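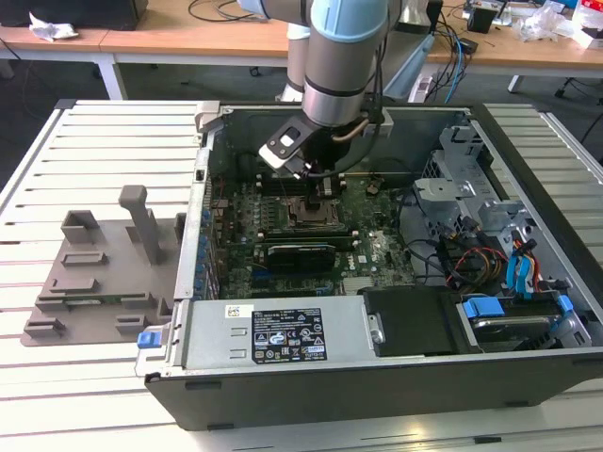 Skivgate Refurbishment Project
Progress report, August 2023
Prepared by Dragica Softić for Borislav Obradović, Stomitgate Fund

You asked for plain numbers this time, so they come first. The grant pays for 100 working desktop computers. We have finished 40. The proposal said we would be well past the halfway mark by now, and I did not believe that schedule when I signed it.

Of the rest, 21 are stripped and waiting for parts. The others have been opened and looked at, or are still on the shelf.

Condition of the donated machines
The Preda office donation was described to us as "complete and tested." I would treat both words with care. Several towers came without memory, and 3 had power supplies that failed on the tester. We now open every case before we log it as received. It adds time, but I would rather report a low figure than count machines that do not start.

The towers are opened lying on their side, with the side panel off and the motherboard facing up. That gives decent access to the processor socket and the expansion slots. The wiring to the drives is the slow part. Power leads and SATA cables hang in a bundle by the drive cage, and it is easy to put a machine back together with one of them half seated. Most of our failed first boots in June came down to that.

Parts
Tondenine promised replacement drives at a discount. The first box was fine. The second has been "on its way" for longer than I think is reasonable, and I have stopped planning around it. If you have any pull with them, please use it.

Is refurbishing still worth it?
For the newer towers, yes. For the oldest ones I have doubts. We replace the drive, clean the heatsink, put in new thermal paste, and end up with a computer that a school may retire in a couple of years. I would like your approval to break these up for spares and lower the target to match. The proposal assumed every donated case was worth saving, and I have seen no evidence for that.

Money
Spending is under budget, mainly for the reason that the drives have not been delivered. Please don't read it as a saving.

Next report
It will list finished machines only, with the boot test sheet attached for each one. I need an answer on the older towers before we order more thermal paste and cables.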